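The Steamer Stays

I own too many kitchen machines for someone with one usable counter. There's the rice cooker, the waffle thing, the bread maker that has made bread twice. In August I swore off all of it. Then my neighbor Svenja Stöcker moved to Caltommont, which has an elevator and, I gather, cupboards, and she left an electric steamer outside my door with a note reading "you'll use this." I took it as a threat.

It sat on top of the fridge for 19 days. On Saturday I ran out of excuses and also out of bread, so I bought frozen buns from Chaiyaporn, the grocery on the corner of Leven Street, where the freezer hums loud enough to discourage browsing.
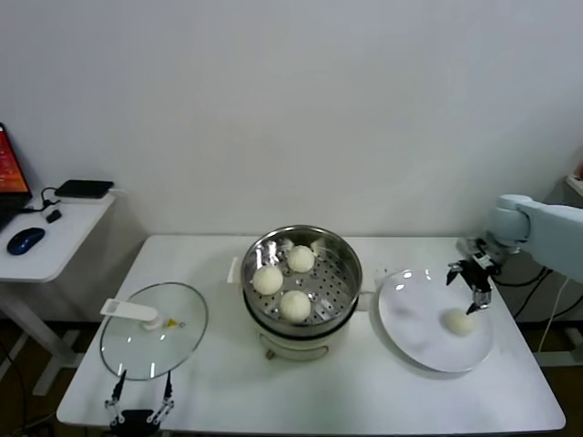 Three buns in the basket, lid off, plate standing by.

I should say something about the lid. It's glass with a long white plastic handle, and it takes up as much table as the cooker does. Add a plate and you've used up your workspace. I moved everything off the kitchen counter and onto the white table, which I bought to write on and have now written on maybe four times.

The instructions are a folded sheet in very small type, and most of it concerns what not to do with the cord. I skipped to the part about water. You fill the bottom, set the tray in, put the buns on it with space between them, and cover. Mine get 12 minutes from frozen. The bag says ten, but the bag has never been to my apartment.

Do not lift the lid to check. I lift the lid to check. Steam goes up my sleeve, I say a word, I put the lid back, and two minutes later I've forgotten all of this.
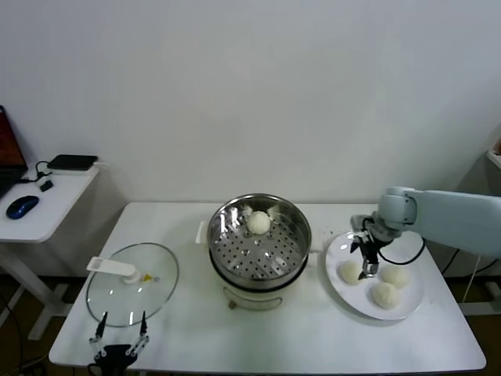
Four is my number, for the record. Three looks like restraint and five is a lot of dough to explain to yourself at three in the afternoon. I eat them with chili oil and black vinegar, mixed in whatever small dish is clean, and I tear them in half first so the middle cools down. The plate is far too big for this. It's the only one I have left from the good set, so buns get the banquet treatment.

Cleaning up is less charming. The tray has all those little holes, and bun skin finds its way into them. Soak it right away or spend your evening with a toothpick. I have done both. Svenja swears by squares of parchment under each bun, and I've been meaning to cut some.

I texted her to say I'd used it. She wrote back asking if I wanted her waffle iron too.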